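Zippers and soft bags: Arnport group posts grasp-timing results

December 30, 2023

Quick one before the holiday. The Sotiropoulos lab in Arnport put out results this week for Zokau, its method for getting two-armed robots to handle zippered bags. Short version — one arm holds the fabric, the other works the zipper, and the system decides for itself when to let go and regrip. Sounds small. It's the part most earlier attempts get stuck on, the lab says. 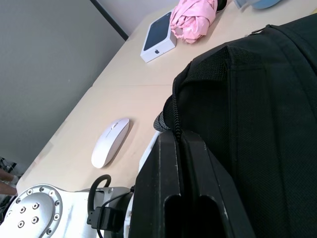

Zokau was trained on 1292 demonstrations, all of them done by people steering the arms by hand. Fabric is the problem, the writeup says. A box keeps its shape when you push on it, a bag folds, and the zipper track goes wherever the fold goes. Backpacks are the hard end of the set. A big black one in mesh-like fabric, with a cord dangling down toward a padded strap loop, gives a gripper plenty to press into that isn't a zipper. The method leans on the wrist cameras for this, and cuts the head view down to a low-resolution crop once a finger is close.

The new piece is what the authors call a hold check. Before the pulling arm moves, the other arm gives a small tug and the system reads how much the cloth shifts. Too much and it regrips. No force sensors in the fingers, just motor current and the pictures. The lab tried it with and without the check on the same bags, same table.

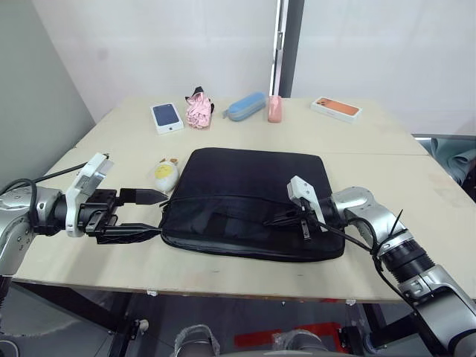
Numbers: 154 test trials on bags the system hadn't seen in training. With the hold check on, 90 of them ended with the zipper fully open. The writeup counts a half-open zipper as a fail, wich seems strict but fair. Most of the misses came from the pulling fingers sliding off the tab partway. A smaller group came from the holding arm grabbing too near the track and pinching it shut.

Sleeves and flat laptop cases did best. Soft bags with a lot of slack did worst, and adding more demos of those didn't help as much as the team had hoped. They tried 1000 demos first, then the full set. The gain was there but thin.

Other objects stay on the table during trials on purpose. The authors wanted clutter in the camera views, so the system can't learn that anything on the table must be the bag.

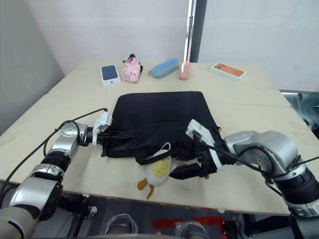 Closing is a different story. Zokau only opens for now. To close a bag the two edges have to be lined up first, and the hold check as written doesnt look at edges at all. A second version is in the works.

Funding came from Gollis, the warehouse equipment firm, which wants the method for returns sorting — opening customer bags to check whats inside. No word on a pilot date. The lab says code and the demonstration set go up in January, training logs later.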